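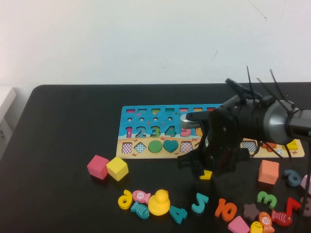

A blue number puzzle with colored pegs, decorated with crabs and fish.

Home News Results Calendar Clubs Contact

Search this site Go

Bralmont Trail Weekend moves to October, adds a relay

March 24, 2021

The Bralmont Trail Weekend will be held in October this year instead of late spring, organizers said at an online press briefing, and the event will use a new start and finish area at Bimside Park on the west shore of Lake Cusi.

Entries are capped at 3,000 across the two days. Registration opens next month for runners who deferred from last year's canceled race and will open to everyone else after that, if places remain.

Race director Kristýna Šimko said the decision to leave the spring date was made after talks with the county and with the landowners whose fields the course crosses.

"We could have kept the old date and hoped," Šimko said. "But we would have been asking people to book hotels and train through the winter without being able to tell them if there was a race. October gives us a summer to get the permits done and the course ready."

The weekend has been run out of the Bralmont High School parking lot since it began. Organizers said the lot had become too tight for the number of cars, and that the walk from the lot to the old start line took runners across a county road with no signal. Bimside Park has its own entrance, a paved loop for drop-offs and a large grass field that will be used for parking if the weather is dry. If the field is too soft, cars will be sent to the fairgrounds and runners will ride a shuttle bus to the park.

Šimko said a decision on the field will be made on the Thursday-style schedule used by the county for its own events, meaning the evening before racing starts, and that it will be sent by email and text message.

Four races are on the schedule. The short race and the youth race will be held on the opening day, with the long race and the new relay on the day after. The youth race will stay on flat ground inside the park. The short race follows the shore path north, climbs to the old quarry road and comes back through the pines above the boat launch.

The long race has been changed the most. In past years it went out and back on the ridge, so that the leaders met the rest of the field coming the other way on a narrow trail. The new course is a loop. Runners will leave the park heading south, cross the Cusi dam on the service road, climb to the ridge from the far side and come down past the fire tower. The last stretch is shared with the short race course and finishes on grass.

"The climb from the dam is steeper than what people are used to at this race," said Setsuko Ebihara, who laid out the new course and has run the long race herself. "It comes early, and it is mostly fire road, so there is room to pass and room to walk. The hard part in my opinion is the descent after the tower. It is rocky and there are roots, and by then your legs are tired."

Ebihara said parts of the descent will be rerouted over the summer to keep runners off a section that washes out in heavy rain. The work has been approved by the county parks office but has not started. A final map will be posted once it is finished, and until then the distance of the long race is listed only as provisional.

She asked runners not to try the new loop yet. The section between the dam and the ridge crosses private land, and the permission given to the race covers race weekend and a few marked training runs in September.

Relay open to clubs and work teams

The relay will be run on the long course in teams of two, with a single exchange at the fire tower. Teams can be made up of any mix of men and women and do not have to belong to a club. The first runner takes the climb and the second takes the descent and the shore path to the finish.

Šimko said the relay came out of requests from runners who wanted to be part of the longer day without doing the full distance. There had been talk of larger teams with more exchange points, but the road to the dam is too narrow for that much traffic.

Second runners will be taken to the tower by bus from the park. The last bus leaves before the race starts, and there is no public parking at the tower – a point Šimko made more than once during the briefing. Runners who miss the bus will not be able to take part, and their partner may finish the whole course alone but will not be ranked.

First runners who reach the tower will be brought back down by the same buses. Bags can be sent up with the second runner.

Timing and starts

Trorer, the company that timed the race in past years, has been signed again. It will use chips attached to the race number in place of the ankle straps. Runners will not have to return anything at the finish. Live results will be posted for the long race and the relay, with split times at the dam and the tower. Mobile coverage on the ridge is poor, and Trorer told organizers that tower splits may show up late.

All races except the youth race will start in waves. Runners will choose a wave when they register, based on their expected finish time, and can change it until the week before the event. Results will be based on chip time, so a runner in a later wave can still win. Prizes for the long race will be awarded once the last wave has had time to come in.

The wave system was planned for last year's race and was never used. Šimko said she expects to keep it even if public health rules no longer call for it by the fall.

"The first mile of this race has always been a crush," she said. "We had complaints every year, and they were fair."

Rules on face coverings, spectators and indoor space will follow whatever the county has in place at the time. For now, organizers are planning for number pickup outdoors, no changing rooms and no awards dinner. Food at the finish will be packed in bags. Spectators will be allowed in the park but not at the tower.

Deferred entries

Runners who held a place in last year's race and chose to defer will get an email with a code. The code can be used for any of the races, including the relay, and the entry fee already paid will be counted toward the new one. Those who pick a less expensive race will not get the difference back. Those who pick the long race and had paid for the short one will be charged the difference.

A deferred place can also be passed to someone else this year, something the race has not allowed before. The change has to be made through the registration page by the end of August. Numbers handed over privately after that date will not be honored, and a runner found wearing another person's number will be removed from the results.

Refunds will be offered in full if the event is canceled by the organizers or by the county. There will be no refunds for runners who withdraw on their own, though they can move their entry to next year until registration closes.

Effect on other races

The new date puts Bralmont close to several road races in the region, and there was some concern from local clubs that it would draw people away from them. Šimko said she had spoken with the clubs before setting the date and that the weekend picked does not clash with any race on the regional calendar as it stands now. She said some spring races have also been pushed back and that the calendar could still change.

Ebihara said the fall date should suit most trail runners. The ground around the lake is usually firmer after the summer, she said, and the mosquitoes are gone. Daylight is shorter, and the cutoff for the long race has been set with that in mind. Runners who have not passed the fire tower by the cutoff will be stopped there and driven back to the park. The exact time will be published with the final map.

Headlamps will not be required. Runners in the long race will have to carry water and a jacket, and there will be checks at the start. Cups will not be handed out at the aid stations, so anyone who plans to drink there should bring something to fill.

Asked if the race would go back to its old date in the future, Šimko said that had not been decided. Bimside Park is booked for youth soccer through much of the spring, and a return would mean either finding another site or going back to the school.

"Let's get through this one first," she said.

People interested in helping at the aid stations or on the course can sign up on the race website. Course marshals get a free entry to next year's event, along with lunch and a jacket.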